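Solo play with hidden reserves on a hex board, how do you keep yourself honest?

Posted in: Tabletop Wargames > Rules and How-To

Auður Brøndum

Hello all, and apologies in advance because this will be a long one. I've been playing on my own for the better part of two years now, mostly in the evenings once the house has gone quiet, and I've reached the point where the battles are running nicely but the surprises have gone out of them. I'm playing the Perkadine campaign, which some of you will know from the old club booklet of 1963 (mine is a photocopy of a photocopy, and the page with the weather table is more or less a grey smudge). It's a small affair, two brigades a side with a handful of guns, and the whole of it hangs on the Jurna reserve coming up the valley road at some point in the afternoon. In the booklet the defending player writes down the arrival hex in secret before the first turn. Lovely idea with two people at the table. With just me, of course, I know perfectly well where they're coming from, and no matter how stern I am with myself the attacking side always seems to have a battery pointing in the right direction by turn four.

So far I have tried rolling for the arrival hex on the turn they come on. This works after a fashion, but then the defender doesn't know either, and a commander who has no idea where his own reserve is makes for a very odd battle. I also tried writing out several slips and drawing one without looking, with the same trouble. And I had a go at using numbered blanks, little squares of card face down, but I've only the one set of markers and I kept losing track of which were real.

I use hexes, four inches across, home-made rules that started out as something else and have been crossed out and written over so many times I couldn't tell you what. Each side gets 5 order chits a turn. I don't mind adding a bit of bookkeeping, though I'd like to keep it to one sheet of paper if I can, as I get muddled with more.

Has anyone found a way for one side to "know" and the other not to, when both sides are me? And while I'm here, does anybody have a readable copy of that weather table? Many thanks, and happy gaming to you all.

Bisgaard

Just roll a dice for it. You're overthinking it, it's only a game. I've played solo since I was at school and I never bothered with hidden anything, I play each side as well as I can and see who comes out on top. If you forget what you were planning, all the better!

Can't help with the weather, I always say it's sunny.

Vendula Procházka

Oh, I do feel for you, I went round and round with this very thing when I was working through the Farnalwood battles last winter, and I think I ended up somewhere that might suit you, so put the kettle on and bear with me.

The thing that helped me most was to stop trying to hide the reserve from myself and start tying the attacker's hands instead. Before the first turn, I write the attacker a plan. It's nothing grand, a line for each brigade saying where it's going, which way it's facing when it gets there and what would make it change its mind. Then I'm not allowed to alter that plan unless one of my own units has a clear line of sight to whatever it is I want to react to, and even then I have to roll a four or better on one dice, once a turn. If it fails, the brigade carries on with what it was told. You'd be surprised how often your beautifully placed battery stays pointing at an empty field while the reserve trots on behind it, and how cross you can get about it, which to my mind is the sign of a good solo game.

Now, for the reserve itself, I do this. Choose three hexes along the map edge where they might sensibly arrive. The defender picks a favourite and a second choice, openly, and writes them down. On the turn they're due, roll one dice. On a one to four they turn up at the favourite, on a five they're at the second choice, and on a six they're at the one left over, having taken the wrong lane. So the defender can plan for it, as a real commander would, but can't quite bank on it, and the attacker (also you!) can't be certain enough to make it worth cheating.

For the time of arrival I put a black bead in a mug with a few white ones and draw one at the end of every turn from the third onwards, leaving the white ones out once they've been drawn. When the black one comes up, on they come at the start of the next turn. Four white beads and one black seems to me right for a game of your size, but if you find they're always late, take a white one out.

One small warning about your order chits. With 5 a side, it's very tempting to spend the attacker's on shuffling guns about just in case. I charge two chits for turning a limbered battery more than one hex face. It's a bit harsh and my brother disagrees with me, but it put a stop to it at my table.

I've been meaning to say as well, if you're using four inch hexes you've room to put the plan slips on the board itself, tucked behind the brigade commander. It saves having the sheet of paper, and you're reminded every time you pick the stand up. I cut mine from old birthday cards.
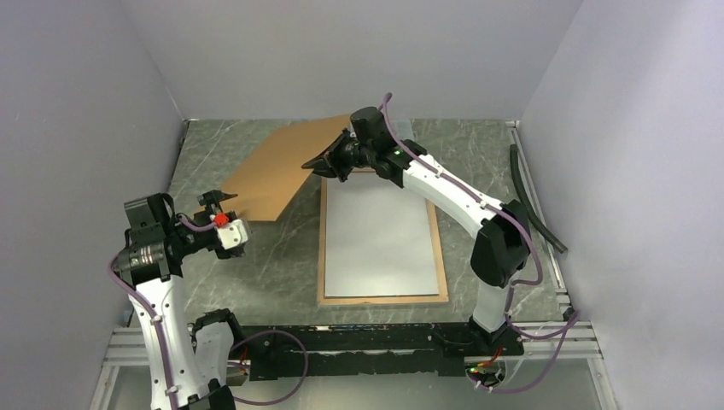

Two arms over a marble-pattern tabletop.

As for your weather table, I do have the booklet, and mine is the second printing, in which the page came out quite clean. You roll two dice at the start and again at midday. On two or three there's mist, with sight down to two hexes, and it lifts on the next roll of a six. Four to nine is fair. Ten or eleven is rain, so guns and wagons lose a hex of movement off the road, and on a twelve you get the thunderstorm, which stops all musketry for a turn. There's a note in tiny print underneath that the ford closes after two turns of rain, and I suspect a lot of people have never noticed it.

Do let us know how you get on. I'd be very interested to hear whether the Jurna lot ever make it up the valley in time, as in my three goes at it they've managed it once.

Auður Brøndum

Vendula, thank you, that's so kind, and far more than I'd hoped for! I played it last night with the beads (dried beans in my case, I had to ink one) and the attacker's plan written out on the back of an envelope. The reserve came on at turn six, down the wrong lane, straight into the flank of a regiment I'd told to hold the orchard whatever happened. I rolled to change the order and got a two. I sat there for a good minute before I could bring myself to move anything.

I've kept the two chits for turning guns, and I think your brother is mistaken. The ford note was new to me as well. I'd been crossing it merrily in a downpour all this time.

Bisgaard, thanks to you too, I may try one your way when I've less time.

One more thing, if you happen to look in again: does the midday roll replace the morning weather altogether, or do you carry the mist over until the six comes up?

Vendula Procházka

It replaces it, mist and all. I missed that the first time and had fog until teatime.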